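Automation Laboratory: Course Handout
Unit 2: Comparing Grippers on Clear Glassware
Instructor: Houshang Babaei
Laboratory supervisor: Keith Haslam

Students will compare the Taltis parallel gripper with the Stutota soft gripper, using the same arm and controller settings for both. The task is to pick up a glass graduated cylinder lying on its side and set it upright. Clear glass is difficult for most depth cameras, and the wrist camera is therefore the main source of position data in this unit.

Procedure

Place the cylinder on the dark mat and move the arm to its start pose. Save one wrist view before each attempt. Grip the tube between the foot and the middle of the scale. Closing force must stay at the value posted at the bench. Change grippers only after the full set of attempts has been logged.

Reports

Each team of 2 submits one report by Wed 13 December. State the success rate for each gripper and describe every slip or missed grasp. Last term's best team recorded 91 percent with the soft gripper. Raw logs are to be attached in the order in which they were taken.
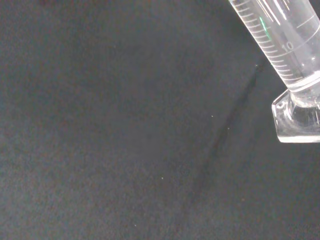
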